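Gerkaseo open day

The Gerkaseo open day is a robot demonstration that Coneck puts on every July, and I've been to 5 of them now. It runs in an ordinary office, and you can stand pretty close! Mervin Zacharias started it with 6 guests. Last year 276 people signed up — way more than the room holds, so they go in by turns.

The program is plain office work: files, cabinets, desks, chairs. I like the slow bits best.
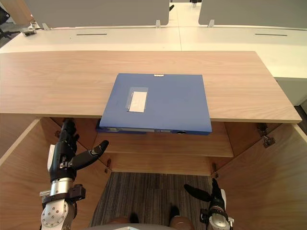
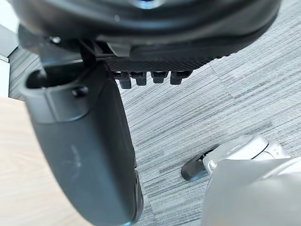 Office tasks at Gerkaseo: a blue file box on the cabinet top (first picture) and a robot finger near an office chair (second).

Florence Bergeron takes questions afterward (bring a short one, the line gets long). Her talk on the Flivau control software is at 2 p.m. in the same building, one floor up.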